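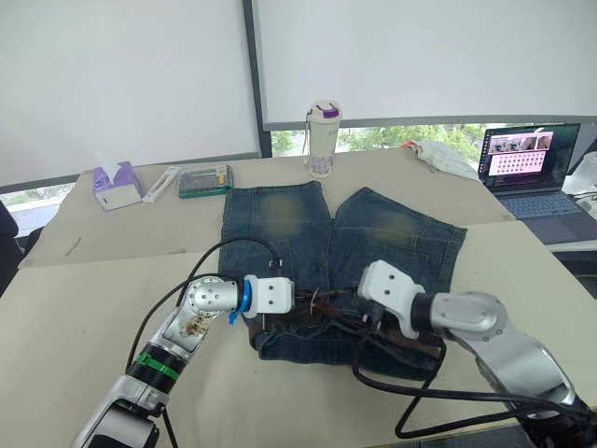 Plumus two-arm kit with a pair of denim shorts, belt still in the loops.

Plumus Garment Handling Kit: Frequently Asked Questions

What is the Plumus kit?
Plumus is a two-arm bench kit for handling clothes and other soft goods. It is sold by Drirken to repair shops, resale businesses, labs and schools. You get both arms, two grippers, the control box, the cables, a head camera on a stand and a one-year software license.

What comes in the box, and what doesn't?
The table and the laptop are not included. Any flat, rigid table will do as long as it doesn't wobble when you lean on it. Glass tops and glossy white tops give the camera trouble, so we suggest a matte surface in a plain color. See the requirements sheet for laptop specs.

Which garments can it handle?
T-shirts, towels, pillowcases, shorts and light pants are in the standard set. Denim is supported from software version 5 on. Heavy coats, anything with a hood and anything smaller than a child's sock are not supported.

Do I need to take belts out first?
For folding, yes. A buckle adds weight on one side and the fold comes out crooked. For sorting or for recording your own training runs, you can leave the belt in. Set the garment type to "with hardware" so the grippers close more slowly.

Can it work next to other things on the table?
Yes. The arms stay inside the work area you draw during setup. Bottles, tissue boxes and parts organizers can stay at the back of the table if they are outside that area. Loose cloth bags are a common problem – the software may treat them as a garment if they are too close.

How do I teach it a new garment?
You guide the arms by hand or with the optional leader pair, and the software records each run. Most customers get usable results for one new garment after 161 runs, which is what our test shop in Ginevdale needed for cargo shorts. Stiffer fabric takes more.

How reliable is it?
In our own bench test with the standard set, 93 percent of folds were accepted with no human help. That was with one garment at a time, laid out flat. We have no figure for garments pulled from a pile, and we don't sell the kit for that job.

Where should the cables go?
Run them from the arm bases toward the rear or sides and clip them down. Leave enough slack at the wrist for a full turn. If a cable lies on the work surface, keep it clear of the fabric, or the grippers may pick up both.

How often do the gripper fingers need replacing?
Every 3000 cycles for cotton, sooner for denim. Finger pads come in packs and change with a small hex key. Wipe the arm casings with a dry cloth. Do not use solvent on the collars.

Is it safe to reach in while it is running?
Press pause first. The arms stop when they meet resistance, but a closed gripper will still pinch.

Can I rent before I buy?
Yes, through Lozano, our rental partner. Rental kits are the same model and the first month's fee comes off the price if you decide to keep it. January is usually booked up early.

Who do I contact with a question that isn't listed?
Write to Iraís Barrera in customer support using the form on the contact page. Include your serial number and software version. Phone support is open from 9 a.m. to 4 p.m.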